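News > Press Releases > Downtown Renewal

Mirkumer Council Approves Design for Gruleck Civic Hall

March
By Selma Stoyanova, Office of Communications

Last updated: 4:15 p.m.

The Mirkumer City Council has approved the concept design for Gruleck Civic Hall, a 2,000-seat public venue planned for the former rail yard at the north end of downtown. The vote clears the way for detailed engineering work.

"Residents have waited a long time for a decision on this site," said Mayor Adesuwa Nnaji. "They now have one, and they will be able to follow every dollar of it."

The council received 1,330 written comments during the public review period. Parking, noise and the cost to ratepayers were raised most often. In response, the design now includes 152 parking spaces for visitors with limited mobility, and the loading dock has been moved away from Quiambao Street.

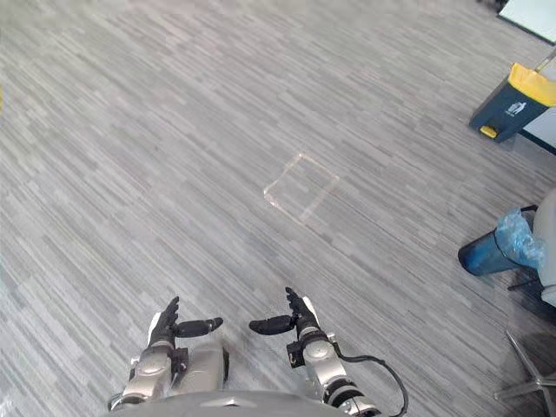

Interior finishes will be settled in the next stage of design. Project director Hanne Hafstein said the council has asked for hard-wearing materials that can be repaired in sections — a gray carpet with short streaks in lighter and darker shades is the kind of flooring under review for the upper lobby. Clear acrylic is also being considered for display cases. No supplier has been chosen.

A full cost report will go before the council in June. Questions may be sent to Panagiotis Ristić, Capital Projects Office, Mirkumer City Hall.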